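Plastic cups, and what I kept

September 8, 2024

I have been putting off the cup cupboard since we moved to Ferkbridge in June. It was the last box to be unpacked and the first to be shoved behind a door. Last week I took everything out and decided what was staying.

There were 34 cups in there, not counting mugs, and two people live in this flat. Most of them were plastic. Some came from my old job, some from the picnic set my parents had, and a good few were from Takari, the discount place by the bus station in our last town, where you could fill a basket for very little and I often did.

I like plastic cups. They get treated as something for children or for parties, but I use one every day. I keep one by the bathroom sink, one by the bed and one on the windowsill for watering the small plants. Glass ones in those places always end up on the floor. I have a lot of glasses as well, and they live on the top shelf and come down when people visit.

The first thing I did was wash the lot. Plastic picks up a film when it sits in a closed cupboard, and you don't notice until you run a finger round the inside. Warm water and washing-up liquid got most of it. For the tea stains I used bicarbonate of soda on a damp cloth, left it ten minutes and rubbed. It works better on white cups than I expected. On the black ones you can't see the stains at all, so I did those by feel.

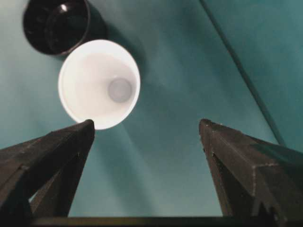 After that I sorted them by whether they stacked. This turned out to be the most useful test. A cup with straight sides takes up a whole cup's worth of shelf, and a cup that narrows towards the bottom will sit inside its neighbour. If they are slightly different makes they can jam, though, and then you are standing at the sink running hot water over the outer one and trying to twist. I got rid of any that stuck twice.

Then I looked for cracks. Hold the cup up to the window and squeeze it gently near the rim. Fine lines show up as pale streaks. Five went for that reason, including one I was fond of, a tall Sokau one with a handle that had been glued before.

The ones I kept are mostly black or white, and I didn't plan it that way. The bright ones had faded or gone cloudy, apart from an orange beaker that is now full of pencils.

They are on the lower shelf now in short stacks, upside down, on a folded tea towel. I know some people say to store cups the right way up so the rims don't touch the shelf. I would rather not have dust in them — the cupboard door doesn't shut properly and I haven't got round to the hinge.

The good spare ones went in a bag to the charity shop, next door to the Yalçınkaya bakery. The cracked ones went in the recycling after I had checked the numbers on the bottom, as our council only takes certain types. Two had no number, so those went in the bin.

The next job is the food tubs. I have opened that drawer once and closed it again — none of the lids seem to belong to anything.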